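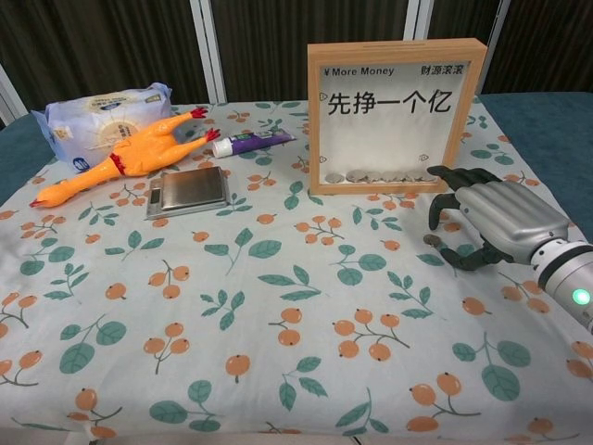 My aunt left me the cottage in Bosholm and the berry tablecloth, and my sister got the car. I've told people I'm fine with that, and mostly I am, except when it rains and I have to walk to the bus.

The tablecloth was only ever for packing. My aunt ate off a bare table her whole life, gravy and all, but the night before a trip she'd shake out that cloth with the orange berries on it and lay down everything she meant to take, and you weren't allowed to put so much as a coffee cup near it. "If it isn't on the berries, it isn't going," she'd say. My sister once sat on the berries for a whole evening when she was four, just to be sure. She went. She had always been going, but you couldn't tell her that.

So there I was in May with my own suitcase open on the bedroom floor and the cloth spread out, packing for Nerkness. I'd never been. It's an island, two ferries and a long wait between them, and the second ferry is small enough that they care what you bring. Katent Ferries allows you seven kilos of hand luggage and they weigh it right there on the dock, in front of everybody, on a thing like a meat scale. I'd read about this at two in the morning and then I couldn't sleep, so I got up and started with the kitchen scale.

You can't weigh a suitcase on a kitchen scale. I knew that. What you can do is weigh everything that goes into one, bit by bit, and write it on the back of an envelope, and feel like a person with a plan. The tissues were hardly anything. The toothpaste was more than I'd have guessed, and I stood there wondering if I could squeeze some of it out (I didn't, but I thought about it for longer than I'd like to say). Socks, next to nothing. My good sweater was a disaster.

Then there was the chicken.

The chicken had been my aunt's too, in a way. She bought it for a dog called Domínguez, who was named after a brand of canned peaches and had the same sort of color. He was scared of it from the first day. He'd carry it out to the yard, very gently, by the feet, and leave it by the gate, as if somebody might come along and collect it. She'd bring it back in. This went on for years. When he died she kept the chicken on the windowsill over the sink, and when she died I found it in the bread box, and I've never worked out what it was doing in there.

She'd wanted to go to Nerkness herself. It was the one place she talked about and never got the berries out for. She had a picture of the lighthouse that she'd cut from a calendar, and a jar with 2000 in it, all small bills, and a ferry timetable so old that the boats on it had been sold. There was always something. The roof went, and then the dog got sick, and then her knees. I found the jar in the pantry behind the rice, and I spent most of it on the ticket and the rest on a raincoat.

I put the chicken on the scale. It hung off both sides and the number wouldn't settle, up and down, up and down, so I held its feet up with one finger, and of course that made it lighter, and I argued with myself about whether that counted. I tried it belly down. I tried folding it. It let out a long sad wheeze, and from the other side of the wall my neighbor knocked twice, because by then it was past three and the walls in that house are mostly wallpaper.

"Sorry," I said, to the wall.

I added up the envelope. With the good sweater and the chicken I was over by 80 grams. Without the sweater I was well under. Without the chicken I was just under, by a hair, and warm.

I made some tea and drank it standing up, well away from the cloth. I'm not a sentimental person – I gave away her coats in one afternoon – and I couldn't see myself on a dock, opening my bag for a man in a uniform, with that thing lying on top. But I kept thinking about my sister at four, sitting on the berries in her pajamas with her arms crossed, and my aunt packing around her, tucking socks in beside her knees and never once telling her to move.

I wore the sweater. I wore it under the raincoat, on a bus and two ferries, and it was 25 degrees and sunny the whole way across, and I have never been so hot in my life. The man on the dock hung my bag on the hook and watched the needle. Then he gave the side of it a poke, just where it bulged, and it wheezed at him.

He looked at me. I looked at the water.

"Go ahead," he said, and he unhooked it and handed it down to me in the boat.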